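Ticket 424 – Horizontal banding and slow redraw in viewer after driver update
Product: Zostanora viewer, desktop build
Reported by: Gemma Whiteley, Brasberg office
Assigned to: Hanne Bjarnason
Status: Closed, workaround documented

Initial report

Since the May update the viewer draws large pale surfaces with visible steps in the shading. The same files looked smooth before. The steps are worst on floors, walls and tabletops under a single soft light. Redraw also lags when the view is turned: the old view stays on screen for a moment, then the new one appears all at once. Saved stills show no steps when opened in another program. Two workstations are affected. The third is on the older driver and works normally.

Steps to reproduce
1. Open any project with a plain light surface and a dark background.
2. Set the view to fill the window with the surface.
3. Turn the view slowly to the right.
4. Watch the light areas for stepping, then let go of the mouse and watch for the delay.

Log

09:10 HB – Received. Asked for the viewer settings file, the driver version on all three machines and one saved still.

09:45 GW – Settings files attached. Both affected machines have the new driver. The working machine was off the network when the update went out and was never picked up.

10:20 HB – Compared the settings files. They are identical apart from the cache path. Output depth is set to "auto" on all three. On the new driver "auto" may be resolving to a lower value than before. Please set it to 8 bits per channel by hand on one affected machine, restart the viewer and report back. Leave the other one alone for comparison.

10:50 GW – Done on machine A. Stepping is reduced but not gone. Delay unchanged.

11:15 HB – That suggests two separate faults. Treating them separately from here on: (a) stepping, (b) delay.

For (a), check the monitor connection. If the cable runs through the docking station, remove the dock and connect the monitor straight to the graphics card. Also turn off the "vivid" preset in the monitor menu if it has one. Presets of that kind stretch the light end of the range and make small differences in gray easier to see.

11:40 GW – Machine A was on the dock. Connected directly, preset off. Surface is now smooth at normal viewing distance.

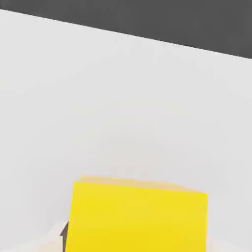 Attachment 1: saved still, light surface against dark background.

12:05 HB – Thank you. Shading in the attachment is soft and I see no steps in the light area, so the file side is fine. A saved still does not pass through the dock or the monitor, so it cannot confirm the fix on its own. I am relying on your report for what the screen shows. Please repeat the dock test on machine B without changing the output depth, so that we know which change did the work.

13:30 GW – Machine B, dock removed, output depth left on auto. Stepping reduced, still visible. Set output depth to 8 by hand. Stepping gone. Put the dock back with depth at 8. Stepping returned.

13:50 HB – Both changes are needed, then. The dock is falling back to a lower color format when it negotiates with the new driver. What model is it?

14:00 GW – Ouellet, the older type with two video outputs. All the desks have the same one.

14:25 HB – The dock has its own firmware. Please check the version in the Ouellet utility. Anything below 4 should be updated before the dock is used again with this driver.

14:55 GW – Firmware on both docks was below 4. Updated both. With the dock connected and depth at 8, no stepping on A or B. With depth back on auto, faint stepping on both.

15:10 HB – Good. Leave depth at 8. Fault (a) is resolved on your side. I have passed the "auto" behavior to development as a defect.

Moving to (b). Please open the performance panel, turn the view for a few seconds and send the cache hit figure and the frame wait.

15:35 GW – Machine A: cache hit 92 percent, frame wait 7 ms. Machine B is the same on both.

15:50 HB – Those figures are normal, so the drawing itself is not slow. The delay is being added after the frame is ready. Open the driver control panel, find the profile for the viewer and look for a frame queue or low latency entry. The update resets application profiles.

16:15 GW – There is no profile for the viewer on A or B. There is one on the working machine, with the frame queue set to 1.

16:30 HB – That explains it. Without a profile the driver uses the global queue. Export the profile from the working machine, import it on A and B, then restart. A sign-out is not enough.

16:55 GW – Imported on both. Delay is gone. View follows the mouse as before.

17:05 HB – Please leave the ticket open overnight and confirm after a cold start.

08:40 GW – Cold start on both machines. No stepping, no delay. Fine to close.

Resolution

Fault (a): output depth resolved too low under "auto", combined with outdated dock firmware. Set output depth to 8 by hand and update the dock firmware.

Fault (b): application profile removed by the driver update. Restore the profile with the frame queue set to 1.

Export the driver profile before updating any further machines. The third workstation should stay on the old driver until its dock firmware has been updated.

Closed by Hanne Bjarnason.

Comments (4)

brusier_desk
Same problem with a different dock. Firmware update alone fixed the stepping for me, never touched the depth setting.

tmk
Where is the output depth setting? I only see "quality" in the display tab.

Hanne Bjarnason
@tmk Turn on advanced options first, then Display > Output. It is hidden in the basic layout.

pell_r
Profile import fails here with "version mismatch". Typed the queue value in by hand and that took.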